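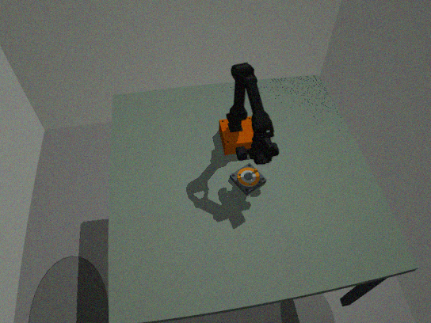

October 2022

Up before six again, with the heating ticking and the cat asking questions, so I thought I might as well write this down while the house is quiet. I have finished the chapter about my grandmother's crossing. I say finished, but you know how I am, I will be back in there with a pencil before lunch!

It is the part I was most afraid of. All I had to go on was the bundle of letters she sent home from Pavthorpe in her first winter, 22 of them, some only half a page long, and in most of them she talks about the price of eggs. For years I found that disappointing. I wanted storms at sea and homesickness, and instead I got eggs, and a long complaint about a landlady called Mrs. Kramer who locked the pantry at night. But reading them in order this fall, slowly, with tea, I started to hear her. She mentions the pantry in seven different letters. She must have been so hungry, poor girl, and too proud to say it to her mother.

Sieglinde Diekmann telephoned last night from Fiston and we talked for well over an hour (my ear is still warm). She has been reading the old handwriting for me, bless her, the kind with all the pointed letters that I never learned, and she has found a word I had wrong all this time. I had it down as "sister." It is "suitcase." So the sister who was lost at the station, whom I have wondered about since I was a girl and even gave a whole paragraph to on page 159, was luggage. We laughed until Sieglinde had to put the phone down and find a handkerchief. Afterward I felt a little sad, as if I really had lost somebody.

I will have to take her out, of course, and fix the bit later on where I imagine the two of them sharing a bed.

My cousin in Fleter still has the photograph album and says she will bring it in November if her knee behaves. I'm hoping for one of the boarding house, or at least the street. I would like to see the front door.

Need stamps, printer paper, and something for supper. It has started raining and I left the blue towels on the line.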